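Chapter 6
Looking After a Two-Arm Table Cell

Chapters 4 and 5 got the arms bolted down and talking. Now keeping them that way. Most of the faults in the Darkau log are dull ones - a plug half out, a cable rubbed through, a base bolt gone slack. 402 entries in the log at the time of writing, and the word "cable" turns up in 125 of them. So we start with cables.

What you need before section 6.1: the hex keys from chapter 4, cable ties (not the tiny ones), a torch, the cell's own log sheet. Read the Bomer checklist in the appendix as well. Orlando Zapata wrote it for the Llanos workshop and it still holds up, bar the page on grippers which we've redone.

Order of work. Always the same order.

Base first. Bolts, then the lights, then the plugs going into the base. Then up the arm, one joint at a time, a hand on the cable as you go. Feel for flat spots. Last, the run from the table to the desk, power bricks included.

Fig. 6.1 and 6.2. The cell with a cardboard box as the test piece.

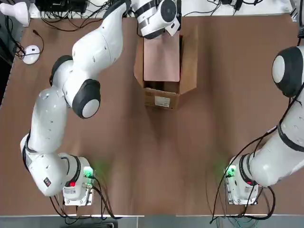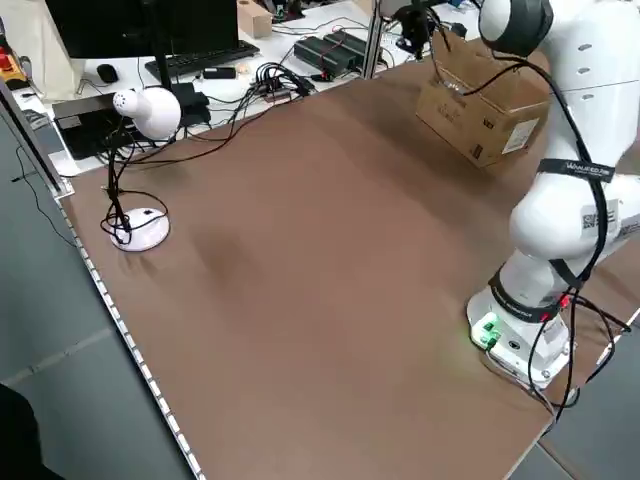

Slack is the hard bit. Too little and the plug gets pulled when the wrist goes to full reach. Too much and a loop hangs where the gripper or the load can catch it. Cristian Quispe's rule at Trarkarness was a hand's width spare at every joint with the arm folded, then check again stretched out. We use that through the rest of teh chapter.

Don't tie cables to a moving link until you've run it slowly through its whole travel. Slowly! Someone beside the stop button the whole time.

Write down what you find even when its nothing. Date, arm (left or right), joint number, what you did. The log entry we come back to most, number 1184, is one line long: "right arm, joint 2, tie moved." Saved a day's hunting later on.

6.1 Checking the base

Power off at the wall, arm folded and supported. Start with the left arm. Put the key in the first bolt and try it before you loosen anything - if it turns easily, note which one and stop there.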